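Gradatham Manipulation Challenge

The Gradatham Manipulation Challenge is an annual student robotics competition in which teams write control software for a single robot arm with a two-finger gripper. It is run by the engineering school at Narkmont and takes its name from the hall where the first final was held. Most rounds take place in simulation. Teams of up to 10 students may enter, and each team submits one program.

Format

The qualifying round opens in January. Each program is run on 363 tabletop layouts made up of simple shapes, such as cubes, cylinders and flat slabs, in varying colors and positions. Typical tasks are to pick up a named object, to move it onto or off a raised surface, or to place it next to another object without disturbing the rest. The layouts are not released before the deadline, but a practice set is.
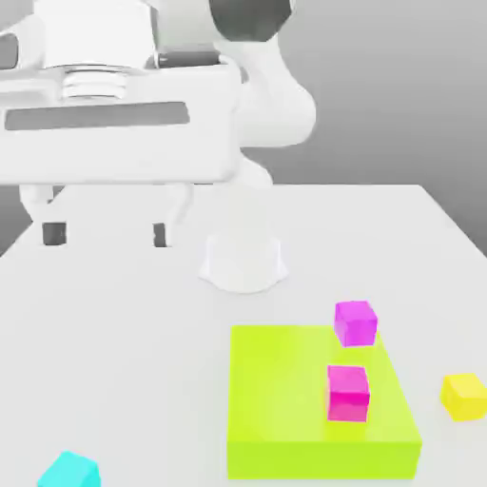 A run ends when the task is complete or the time limit is reached. Points are deducted for dropped objects, for contact between the fingers and the table, and for moving any object not named in the task. Ties are settled by total joint travel, the lower figure being better. Teams may appeal a score once per round.

The final consists of 2 sessions, one simulated and one on hardware. Software from the first session may be retuned but not replaced before the second.

Software

Entries were originally written for Grusetti, a simulator developed for coursework at Narkmont. It was replaced by Arrieta, which handles contact between small objects more accurately and can run layouts in parallel. Older entries need a conversion script.

Participation

Registration for the current edition closed on Feb 9, 2025, with 531 students entered.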